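Kitchen and Shared Tea Room: Monthly Safety Check
Solus House, ground floor, filled in on Wednesday morning

1. Fridge temperature. Pass. The dial read 4 degrees when I opened up, and I looked again after lunch to be on the safe side. Thank you to whoever moved the milk out of the door, it does keep so much better on the shelf.

2. Kettle and toaster leads. Pass, with a comment. The toaster flex is sound, but do please empty the crumb tray, I had a good handful out of it and it was rather brown!

3. Carrier bags and loose packaging. Needs attention. Bags are still turning up on worktops and, once again, under the grill shelf. They melt, they slide underfoot, and they block the vent behind the Naltance fridge.

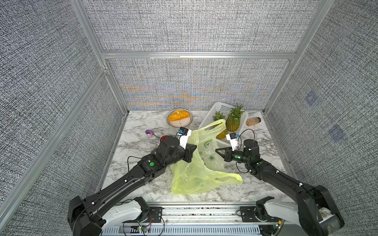
The hook on the back of the pantry door will hold 50 of them folded flat, so there is plenty of room, and anything torn can go in the soft plastics box by the lift.

4. Fire blanket. Pass. Tapes hanging free and nothing stacked in front of it (last month it was the cereal, as some of you will remember).

5. Hot water. Pass, though the left tap runs very hot quite suddenly. I have asked Buzatu for a new mixing valve and put up a little notice in the meantime.

6. Open food. Needs attention. Cut fruit should be covered and go back in the fridge once everyone has had some, and please put the day on the lid. I know it looks cheerful left out, and I am as fond of a help-yourself bowl as anybody, but the warm months bring the flies in. 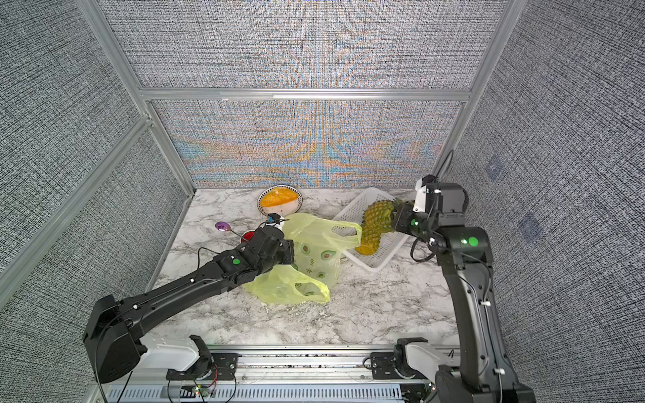

Stotulico, from the second floor, asked whether the day label is needed if the food will all be gone by teatime, and would like a spare roll of labels upstairs either way. Yes please to the label, and a roll of 200 is now in the top drawer for you.

7. Floor by the sink. Pass. Mat lying flat, edges taped down.

Next check: December, same sheet.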